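Section 3: Setting up the Rellavum room thermostat
Last revised 2020-12-16

I've put in more of these than I care to admit, so I'm going to walk you through it the way I'd do it at my own place. Grab a small screwdriver and a pencil (you'll lose the pencil, grab two) and read the whole section once before you start.

Caution: Switch the heating off at the breaker first. Turning the old thermostat down to its lowest setting is not the same thing!

Pick your wall before you open the bag of screws. You want an inside wall at chest height, away from lamps, the TV and direct sun. I once put mine right above a floor lamp and spent most of February wondering why the heat kept shutting off.

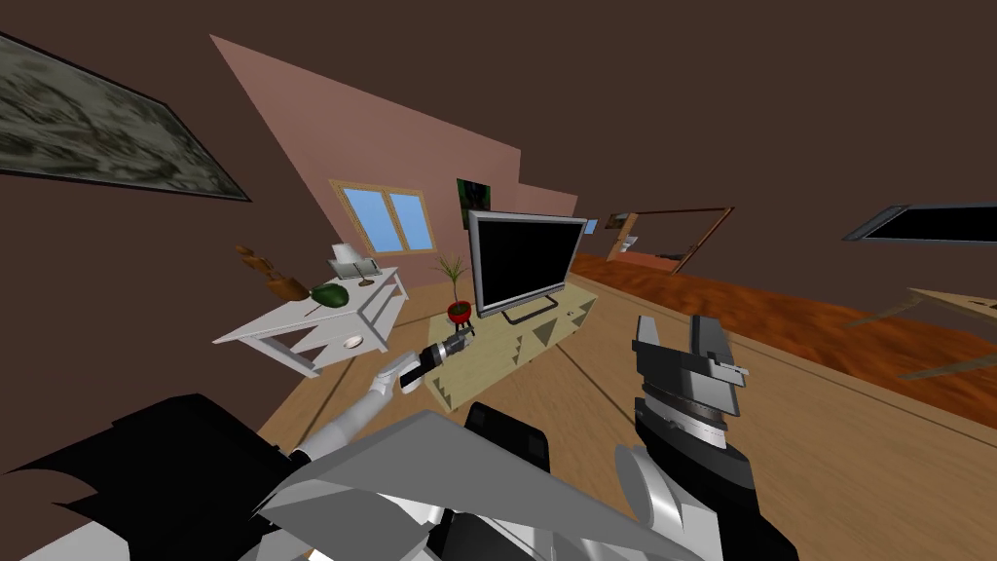 Mounting the base

1. Hold the base against the wall, level it by eye and mark the two holes.

2. Pull the wires through the middle opening. Tape them to the wall for now so they don't slip back inside, and take a picture of which color goes where.

3. Screw the base down until it's snug. Stop there, since the plastic will bow if you keep going and then the cover won't click.

Note: The units sold through the Trindberg store come with longer screws for plaster. The ones from Badawi don't, so check the bag.
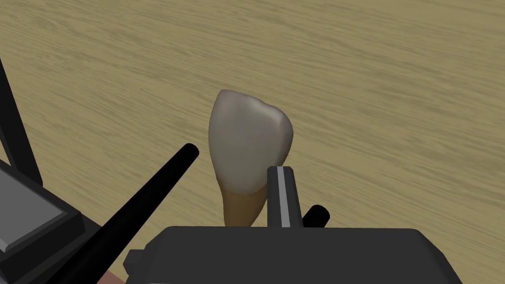
4. Push each wire into its terminal and give it a gentle tug. If one pops out, strip a little more off the end and try again. Snap the cover on, flip the breaker, and wait 300 seconds for the first reading to settle (I go make coffee).

5. Hold the round button until the display says SET. Choose Fahrenheit or Celsius, then set the clock. You can skip the clock, but your schedule will be useless if you do. 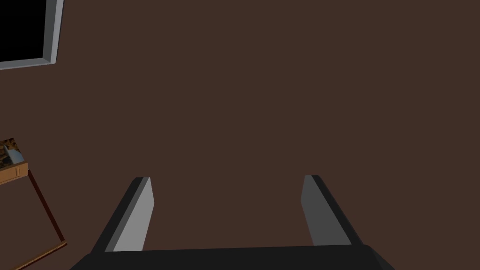

6. Set your upper limit. It ships at 86, and that's way too warm for me, but leave it alone if you have a sunny room and the alarm keeps going off.

7. Make a schedule. Start simple, with one daytime temperature and one for the night, live with it for a week, then get fancy!

If the screen shows code 141, the thermostat can't hear the boiler. Nine times out of ten it's a loose wire, so go back to step 4 before you call Binier. Their help line is good, but they'll ask you to do exactly that.

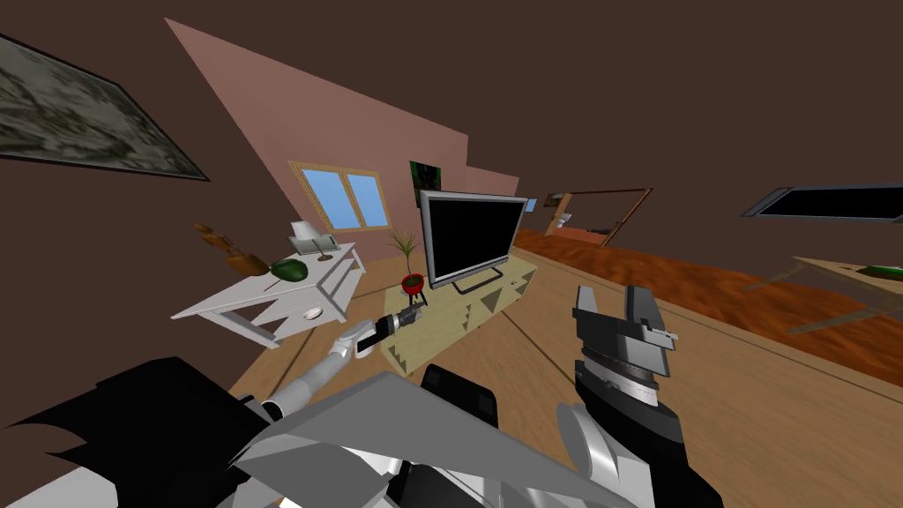 One reader wrote in to say that code 141 kept coming back until the batteries were changed, even though the battery icon still showed half full. I've tried it since and yes, fresh batteries cleared it on mine too. Use alkaline ones, and write the date on them with whichever pencil you still have.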